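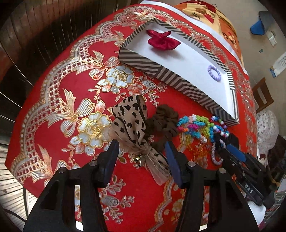 Figure 2. Open tray on a covered table.

Section 13: Sorting small parts before assembly

The Plaltholm wall shelf ships with its hardware in sealed bags. Sort the hardware before you start, on a table near the wall where the shelf will hang.

1. Cover the table with a cloth. Screws roll less on fabric, and the painted panels will not scratch.

2. Set out an open tray or a shallow box. Any size will do as long as the sides are high enough to hold the wall anchors.

3. Open one bag at a time and check the contents against the parts list on the back cover. Bags A and B look alike - read the letter on the seal.

4. Put the two long bolts aside. They are not needed until Section 14.

5. Fit the brackets to the side panels by hand. Do not tighten them yet.

Note: If a part is missing, write down the bag letter and contact Midard parts service. Do not use a screw from another kit. The threads are different.

Note: Kits packed before 11/16/21 have one bag of washers fewer. Use the washers already fitted to the brackets.

CAUTION: Small parts are a choking hazard. Keep them away from children and pets, and close the bags again if you stop work partway.

CAUTION: Do not use a power driver on the bracket screws. Set a hand driver square to the screw and stop when you feel resistance.

6. Lay the side panels flat, painted face down, with the brackets toward you.

Continue with Section 14, Hanging the rail.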